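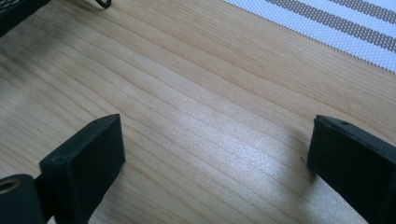 Set custard gone runny overnight

pantrymoth
Dec 26, 2023
Made a trifle for 11 people using the Viltum custard powder. It set fine on the 24th, but by yesterday lunch the custard layer had gone thin and was leaking into the sponge. I used 1,000 ml of whole milk and followed the tin. Any ideas?

Dirnow_Kate
Did you taste it while it was cooking? Spit contains an enzyme that breaks down starch. If the same spoon went back in the pan, that would do it.

pantrymoth
I did taste it. Twice, same spoon. Surely that's not enough to matter?

Dirnow_Kate
It is. I lost a whole banana pudding that way in July.

oldhob
I don't buy the spoon theory. I've double dipped for years and never had a runny one. More likely it wasn't boiled for long enough. Cornflour needs a proper minute of bubbling, and most people take it off as soon as it thickens.

pantrymoth
It bubbled, but I didn't time it. What fruit is safe, by the way? I had tinned peaches under the custard and didn't drain them very well.

oldhob
Well, there's your answer. Peach juice.

Dirnow_Kate
Juice would make the bottom wet. It wouldn't thin the whole layer.

jandale588
Viltum is on the weak side anyway. I use an extra spoonful per pint, or buy the Takagi one, though it's dearer and a bit too yellow for me.

pantrymoth
Thanks all. Doing another for New Year. Clean spoon, longer boil, drained peaches. I won't know which one fixed it but I can live with that.

oldhob
Leave the spoon dirty and then we'd know.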